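Cendent Open Day: Your Questions

When does it start?
Doors open at 11 in July, same as last year. The simulator demo runs on the big screen until 2.

Is the dog real?
No. Neither is the living room. The robot arm on screen is simulated too - please stop whistling. 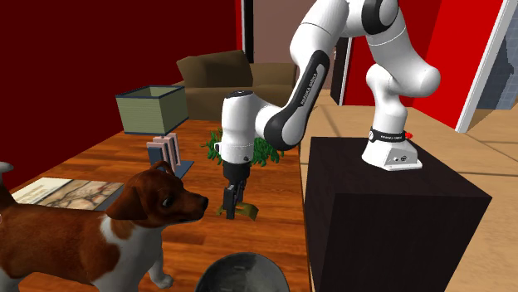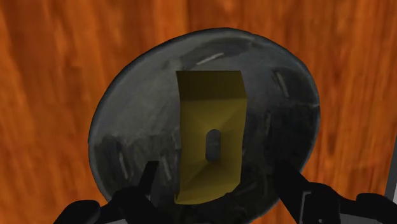

Can I bring my kids?
Kids are welcome at any age, as long as an adult stays with them.

Who do I ask about jobs?
Find Yaneth Condori at the front desk. She has heard the one about robots taking them.

Is there parking?
Behind the Trimell building, 19 spaces. Good luck.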